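Workshop Tips: Recording Good Practice Runs for Your Gripper 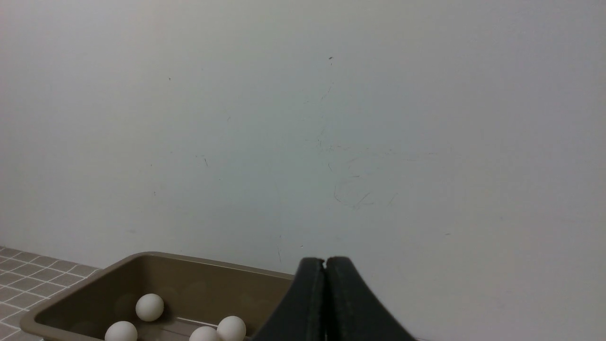 White balls in the tray, fingers closed, wrist camera view.

Small white balls are such a fun first task for a learning arm! They roll, they bunch up, they hide against the rim, and the arm gets to see all of it. A few things that have worked well on our bench in Irnotov:

Move the balls between runs. Some spread out, some huddled together (the huddles are where the good learning is!).

Start with the fingers closed every time, then open on the way in.

Go slowly. Leire Casado drives at half my speed and her runs are lovely and smooth.

Keep the fumbles if you recovered, and label them. Toss the ones where you gave up.

Stop after 70 runs and have a coffee, tired hands get jerky.

We had more than 400 good runs by August and we're aiming for 500. Next up, the same tray with the lamp moved!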